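The Box Behind the Door

Geeta Chaturvedi had promised me a clear floor by February. It was February, and I had stepped over a black case to get into her spare room.

She is one of the 900 people who paid for Busa, a home-clearing course that asks you to handle everything you own and put it in one of 4 places. The course lasts six weeks and comes with a workbook, a set of stickers and a great deal of talk about breathing. I had my doubts before I opened the workbook. I had more of them after.

The method was drawn up by Benoît Fleury, who used to fit out shoe shops. His main idea is that clutter starts at floor level. "Once a thing is on the floor, other things will join it," he told me over the phone. I asked whether he had any figures for this. He said he had seen a lot of floors.

I'll give him that one. In the four homes I visited, the pattern held up better than I wanted it to. A hard case or a crate gets put down against a wall for an afternoon. It has a flat top. Within a week there is a carton on it, and then a bag leaning on the carton, and by then moving the case means moving three things, so it stays.

What I don't accept is the cure. Busa wants you to empty the room completely, down to bare tile, and bring things back one at a time. Mahlet Gebru did this with her hallway and spent two nights walking around her own belongings in the kitchen. Lempi Riihimäki got as far as page 133 of the workbook, which deals with packaging, and quit. The workbook says to flatten every cardboard box the day it arrives. "I return half of what I order," she said. "What am I supposed to send it back in?"

It's a fair question, and Fleury's answer - keep one box, any size - suggests a man who has never tried to mail a lamp.

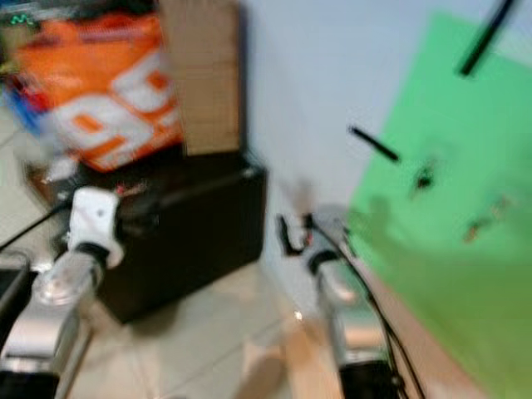
Stacked up: a package and a tall cardboard box on a black case, against a white wall.

Ankit Pant, who dropped the course after 2 weeks, now does something duller. Each evening at nine he picks the lowest thing in a pile and asks where it should live. If the case at the bottom has a shelf to go to, the pile has to come apart. If it doesn't, he leaves it alone and goes to bed. He has no stickers. His living room looked a little better than Geeta's, though he had known I was coming.

Geeta is on week five and says she will finish. She has asked me back in the spring to see the floor.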